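From: Asanka Khan
To: teleop-users
Date: November 15, 2018
Subject: Re: Gripper lag and idle arm drift in button box demos

Mahsa Ahmadpour wrote:

> We are trying to reproduce your button box task on our own bench and have
> three problems.
>
> 1. With the operator driving by remote control, the follower gripper lags
> the leader by a fixed amount. We measured 149 ms. Is yours the same?
>
> 2. The arm that has nothing to do does not stay put. By the end of a demo
> it has crept far enough that the policy learns the creep.
>
> 3. We can't tell from your notes whether the box is fixed to the table.
> Ours slides when the operator presses at an angle.
>
> Also, how many demos did you keep in the end, and how did you split them?
>
> Mahsa

Mahsa,

Replies in order, then the numbers.

1. Part of that is the smoothing filter. The Multo driver ships with it on for both arms and the gripper channel. Turn it off for the gripper only and measure again. Leave it on for the arm joints, or hand tremor goes straight into the recording. We have not matched your figure exactly, but before the change we were in the same range. If the lag does not move when you change the setting, the driver is reading the old config file. Etenesh Araya hit this in October. The fix is to delete the cached copy and restart both the leader and follower processes, in that order.

2. Creep comes from the operator, in our experience. The leader handle has weight, and people let it sag when they are looking at the other hand. We now clutch out the idle side with the foot switch and hold the follower at its last commanded pose. The hold has to be written into the action stream as well as the state stream. Our first version recorded the leader's pose as the action while the follower was being held, and those demos had to be thrown away.

For layout, compare yours against this one:

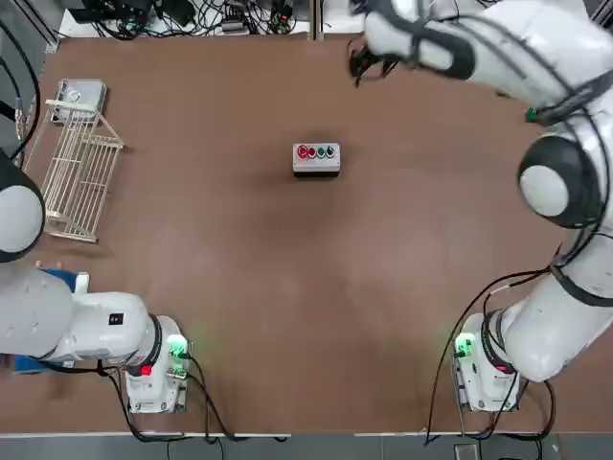
Button box between the two arms, right gripper over the table, rack and container at upper left.

The four buttons are numbered from left to right as seen from the head camera: 1 and 2 are red, 3 is green, 4 is black. Please keep that numbering in your task strings. Golnar Dehghan's early logs number them from the other side, and the converter does not catch it. If you pull her set from the Zondari share, swap 1 with 4 and 2 with 3 before merging.

3. It should not be fixed, if you want to train on our data. We vary the position of the box between demos and bolting it down would defeat that. What helps is the approach. Ask the operator to get the closed fingers directly over the button first, stop, and then come straight down. Two separate motions, with a short pause between them. The pause can be trimmed later. An angled press cannot be repaired in post. Quentin Leblanc argues for a rubber mat under the box. I am against it, as it changes the height and you would need to redo the table plane calibration.

Loose parts on the table are a separate task family with separate task strings. Do not mix the two in one session directory, even if the box has not been moved. The episode header stores one object list per directory and the loader trusts it.
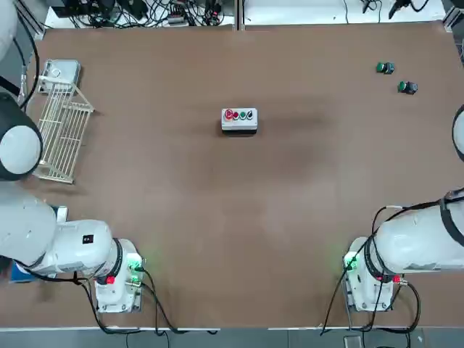

Press depth is the other thing to check. The operator gets no force feedback, so we set a floor on the commanded height instead. Set it per box. If you copy our value without measuring, expect either missed presses or a protective stop on the follower. Run the check with the fingers closed and the box at the far side of the workspace, where the arm is most extended and the height error is largest.

Now the numbers. We recorded 999 demos by remote control and kept 583. The rest were dropped for angled presses, the hold bug above, or a missing gripper channel. Validation is split by session and never by episode. Splitting by episode puts near-identical box positions on both sides, and your curves will look much better than they should.

We also tried hand guiding for this task, with the operator moving the follower arms directly. It is quicker to learn, but the operator's forearms end up in the head camera view for most of each demo. We stopped after one session and did not merge it. The files are in the Zarei directory if you want them for the joint trajectories alone.

Training ran for around 2,000 steps before the validation loss went flat. That was with the Edari baseline and default batch size. I would not tune anything until the lag is fixed.

Can you send one raw episode, before and after the filter change? Please include the config dump. The gripper channel at full rate is enough, I don't need the video.

Asanka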